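Stororen opens repair and reuse center in former Dabbas furniture showroom

By Rhun Meredith, Press Office
January
Last updated: January, 4:15 p.m.
2 min read

Stororen, the household goods repair company, will open its second repair and reuse center this month in the former Dabbas furniture showroom. The center will take in small appliances, lamps, chairs and bicycles, repair what can be repaired, and sell the finished items at the front of the building.

The new center has 31 workbenches and a parts store shared with the company's first location. It will employ 11 people full time. Hiring is complete for the repair floor, and two front desk positions are still open.

"Our first shop ran out of space last spring, and we were turning people away on Saturdays and most weeknights," said Afroza Roy, general manager of Stororen. "The Dabbas building gives us a loading door, good parking and enough room to keep the repair work and the sales counter apart."

Drop-off is free. Customers who want their own item fixed and returned will get a written estimate before any work starts. Items left as donations become the property of Stororen and are either repaired for sale or taken apart for parts. The center cannot accept refrigerators, mattresses or anything with a gas connection.

Evening classes

Stororen will also run evening classes in basic repair. The first course covers plugs, switches and lamp wiring and is taught by Tharindu Dissanayake. A course in chair repair follows, led by Rosângela Figueiredo. Each class costs $61, including materials, and tools are provided.

The interior work was designed by Unent. Walls on the sales side were left plain so that shelving can be moved as stock changes. 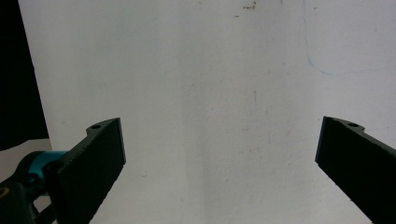
Hours and contact

The center will be open from 10 a.m. to 6 p.m., with classes starting at 6:30 p.m. Class sign-up is at the front desk or by phone. Press inquiries and requests to visit before opening should go to Rhun Meredith at the Stororen press office.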